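Re: [garden-travel] Worth the detour to Trostine?

Print this message | E-mail this message

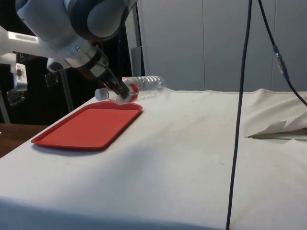
Water bottle with a white cap, held in the gripper.

On Saturday, a list member wrote:

> We are just back from the garden at Trostine and I can't praise it
> enough. The fern valley alone is worth the trip. They have tree ferns
> growing outdoors all year with no wrapping, and the head gardener's
> leaflet says the secret is a collar of crushed slate on the soil,
> which holds the day's warmth and lets it go at night. We are going to
> do the same here in zone 6. The leaflet also says the Sorrentino
> border has never been watered since it was planted. If you are
> anywhere near, go, and give it a whole day. We liked it better
> than Dirnerov.

I'm glad you had a good trip, and I don't want to talk anyone out of going. We went to Trostine in May, stayed 4 hours, and I would have stayed longer if my wife's knee had let us. But I have some trouble with the leaflet, and I would hate to see anybody on this list lose a tree fern over it.

First, the slate. The fern valley is a deep cut with a stream along the bottom and big old evergreens on both sides. Cold air drains out at the low end, where they took the wall down. You could mulch those ferns with shredded newspaper and I suspect they would do fine. When we were there the slate was in full shade at noon, so I would like to know what warmth it was holding. Maybe it keeps the slugs down. Maybe somebody had a load of slate to use up.

I tried stone mulch myself, on three hardy fuchsias against the garage, with three more left in plain leaf mold. I lost two from each set. That proves very little, I know, but it is three more fuchsias than the leaflet offers.

Second, zone 6. Trostine is a mild, wet place near salt water. Your winters and mine go below zero, and they do it for a week at a stretch. A tree fern's growing point is right up in the crown, and a ring of rock at its feet isn't going to do a thing for it. If you must try, buy a small one, keep it in a pot and bring it into the garage before Thanksgiving. Ours lived that way for 3 years until I forgot it one night.

Now the Sorrentino border. "Never watered" is one of those garden phrases I've learned to poke at. I walked the back of it along the service path and there was a hose bib at each end, and the gravel under one of them was green with moss. Could be for filling cans. I asked at the plant sales table and was told that new plants "get a drink their first summer or 2." Well, that's a different claim, and a perfectly good one. Most of us could manage that. It's a handsome border, too, especially the gray stuff at the top end - I wrote down a santolina and two kinds of phlomis and couldn't find labels on anything else.

As for better than Dirnerov, that depends on what you go for. Dirnerov has labels. It has an alpine house with the vents open, which tells me somebody there is paying attention. It doesn't have a valley, and the tea room is poor. If I only had one day I'd take Dirnerov, but I grow alpines, so discount that as you see fit.

One practical note for anyone who does go. The leaflet says the bus from Stosov stops at the garden gate. It stopped for us at the crossroads, and we had a 22 minute walk uphill with no sidewalk. Ask the driver before you get on.

Has anyone here kept a tree fern outdoors in zone 6 through more than one real winter? I don't mean a neighbor's, or one you read about. I'd like to hear what you wrapped it with and how low it got.

Print this message | E-mail this message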